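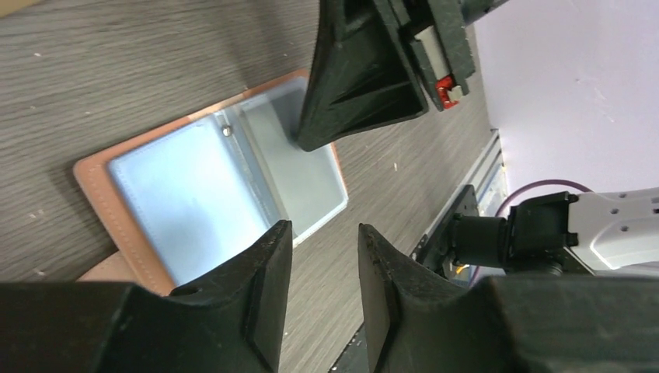 The tray on the table, left panel in pale blue

tevura_tan, Saturday
Hello all! I've been through 11 trays for my sewing bits and I think this shallow one is a keeper (reddish-tan border, rounded corners, such a nice colour with the blue inside). Would you keep the divider, or pull it out for longer things like scissors?

lightfoot
Keep it! Mine from Rakach lost its divider and everything slid into one sad heap.

plenent_pat
Sorry, I disagree. Shallow trays want to be open, and I'd sooner use little tins.

tevura_tan
Hmm, tins rattle, though I do see your point. The patterned bag on the pink hanger is for fabric, by the way, so the tray only has to hold the small stuff.

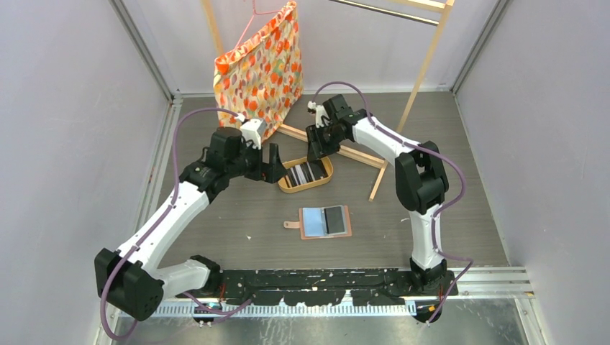 Re: Bag on a hanger?

lightfoot
Love the orange and red! Doesn't it sag once it's full, though?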